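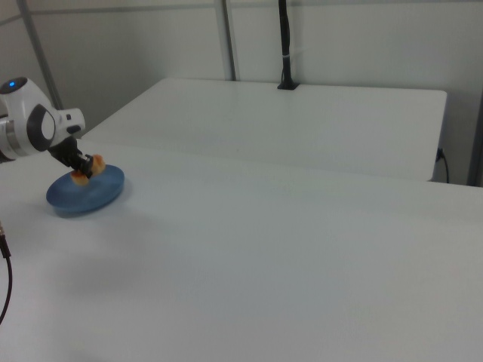
How much space should I leave between the plate and the edge of the table?

A hand's width is plenty for a small plate, and I'd go to 11 inches for anything wide enough to hold a whole cake.

Section 4. Setting up the snack tables

By now you should have both Skillitz tables out of their boxes with the legs screwed on (Section 3 if you don't, and good luck with the short screws). This part is the fun part! You're going to put the two tables where they belong, get the power sorted, and lay out the first plate. I can do the whole thing in 25 minutes now, but my first try ate most of an afternoon, so don't plan it for right before people arrive.

What you need

Both tables, high one and low one
A damp cloth and a dry cloth
The power cord for the low table
At least one small round plate with a bit of a rim
A couple of tie bands
Whatever you're serving

4.1 Placing the tables

1. Pick your front side. I mean the side you'll be standing at or reaching from, and at our place in Brostomwood that's the side facing the kitchen door.

2. Set the low table down first, at the back. Turn it so the end with the outlet is somewhere you can get an arm to. I forgot this once and had to drag everything out again.

3. Bring the higher table up in front of it. I leave a small gap so cords can hang down behind the front one without getting pinched.

4. Line up the long edges by eye. Nobody is going to measure them.

5. Press down on each corner. If one rocks, turn the foot under it until it stops – lefty loosey, same as a jar lid.

Caution: Lift the tables to move them, please. Pushing a loaded table across a floor is how I lost a very nice bowl, and the feet can work themselves loose that way too.

4.2 Power

1. Plug the black cord into the outlet on the end of the low table, and let the slack droop behind the front table. In the picture at the top you can see mine on the right.

2. Plug the other end into the wall last.

3. Gather up any cords going upward and put a tie band partway along. Snug is fine, tight is too much.

4. Look along the front table's edges for anything hanging where a knee or a sleeve could catch it. Tuck it back.

Caution: Don't run a kettle and a griddle off the table outlet together. My two add up to more than 3,000 watts and that's just asking for trouble. They each get their own wall outlet now. Check the label on anything that heats up before you plug it in.

Note: If you have the Prirnorska model of the low table, the outlet might be under a little flap. It opens toward you.

4.3 Laying out the first plate

1. Wipe the front table with the damp cloth, then the dry one. White tops show every smear (I still love them).

2. Put your plate down on the left, in from the edge. I like a muted blue one on the white – food in yellows and oranges looks so good over it, and you can spot crumbs from across the room.

3. Leave the rest of the tabletop alone for now. I know, you want to get the napkins out. Wait until the food is down.

4. Put the pieces on one by one, starting in the middle. Hold each one just over the plate before you let go, because soft things like pastry or sliced fruit don't enjoy being dropped.

5. Stop before you get to the rim. Two small plates beat one heaped one, and you can always refill.

6. Napkins and forks go to the right, drinks on the low table, well away from the outlet end.

Caution: Nothing hot straight onto the tabletop. Use a trivet, or a folded towel if the trivet has wandered off like ours always does.

4.4 If something looks off

The front table wobbles once it's loaded. Take the food off and redo step 5 of 4.1. Adjusting a foot with plates on top is a mistake you make once.

The cord won't reach the wall. Swap the low table end for end before you go digging for an extension.

The plate slides. Check underneath for water. The Abreu plates I use have a smooth bottom and will skate on a damp patch, so I dry them twice.

There's a ring on the white top. Warm water and a drop of dish soap, leave it for 2 minutes, wipe. I haven't met a juice stain yet that needed more than that, though beets got close.

Packing it all away again is in Section 5. Unplug at the wall before you start on it.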